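Open day at the Tostar mill, Riihimäki

We went up to Riihimäki in October for the Tostar open day. The mill makes wool blankets and a heavier cloth that goes mostly to upholsterers. It opens its doors to the public once a year, and the rest of the time you can only get into the shop. The train station is a walk of almost 2 kilometers from the gate. There was a shuttle bus, but it had already left when we came out, so we walked. The sidewalk runs out near the end and you finish on the shoulder of the road.

Entry was free. You pick up a paper wristband at the gate and get told which group you are in. Ours was group 7, leaving at eleven, which gave us time for coffee in the canteen. The coffee was fine. The cinnamon rolls had run out before we got there.

The tour starts in the raw wool store, a long unheated hall with bales stacked to the rafters. Our guide was a retired spinner. She explained how the wool is graded and let people handle two grades, one for blankets and one for the upholstery cloth. The coarse one felt greasy and smelled of sheep. From there you go through scouring, which was shut down for the day, and into carding. Carding was running and it was loud. They hand out foam earplugs at the door and you should take them.

The spinning room was the part I had come for. Most of the frames are from a firm called Erkia, which used to build them in the same town, and the mill keeps a stock of spare parts bought when Erkia closed. The guide said some parts now have to be made to order, and a broken gear can stop a frame for weeks.

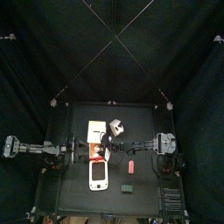
Weaving is upstairs. There are fewer looms than I expected, and only half were working. We watched one blanket come off from start to finish, a gray and white check with a wide border. It goes downstairs after that to be washed, brushed and trimmed. The finishing room was warm, and the group slowed down there. Two women were checking cloth over a lit table and marking faults with chalk. They were happy to take questions, though you had to wait your turn.

The pattern archive is in the old office building across the yard. It has sample books going back to the start of the firm, 2405 patterns in all according to the card on the door. You can't touch the books, but a few are open under glass. The one I liked best was pattern 191, a dark green with a thin yellow line, made for a hotel that is no longer there. I asked if they would weave it again and was told it comes up every year.

The shop was crowded by the time we were through. Seconds were on a table at the back, most of them with small faults near the edge. I bought one blanket and some darning yarn. There was also a stand from Nundow selling felt slippers, with a long line, and we skipped it.

A few notes if you plan to go. The stairs to the weaving floor are steep and there is no public elevator. Strollers have to stay at the gate. The last tour leaves at two. Bring a sweater for the wool store and something you can take off later. The shuttle back to the station leaves from the side gate, not the main one, and the sign for it is easy to miss.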